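Brimomis Opens Assembly and Repair Workshop at Bakholm

BAKHOLM, Wednesday, March 13, 2024 – Brimomis, a supplier of small mechanical assemblies, today announced the opening of its new assembly and repair workshop at the Bakholm industrial park. The workshop brings together bench work that was previously divided between two buildings and will serve customers who need short production runs, replacement joints and the overhaul of worn parts.

The new site provides 325 square meters of floor space and has 23 workbenches. A separate room has been set aside for incoming parts, which are checked against the order and sorted by size before they are passed to the benches. The fitting out was carried out by Dervishi, a local contractor, and included new lighting, a ventilation system and storage racks along the north wall.

Brimomis expects the workshop to handle some 200 repair orders a month once it is fully staffed. Orders for parts already held in stock will be given priority during the opening period. The company's existing counter for small orders will remain at its present address until the end of April, and customers with open orders do not need to take any action.

The move also marks the start of Wekari, a service plan for customers who maintain their own equipment. Under the plan, screws, pins and other wearing parts are packed in sets by joint and delivered with a printed assembly sheet. Customers may return an unopened set within 30 days for a full credit. 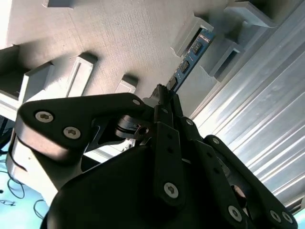

Wekari sets are prepared for assemblies in which many small joints share little space. Each set is packed in the order in which the parts are fitted, and the sheet gives the tool size for every step. Flat black links held by silver hex-socket screws are typical of the work, and screws of more than one size may be needed on the same group of links. The sets therefore keep each size in its own marked bag – a practice the company has followed in its own repairs for several years.

Wekari will be offered first to existing repair customers and will open to new customers in April. Price lists and order forms are available on request from the Brimomis sales office at Bakholm.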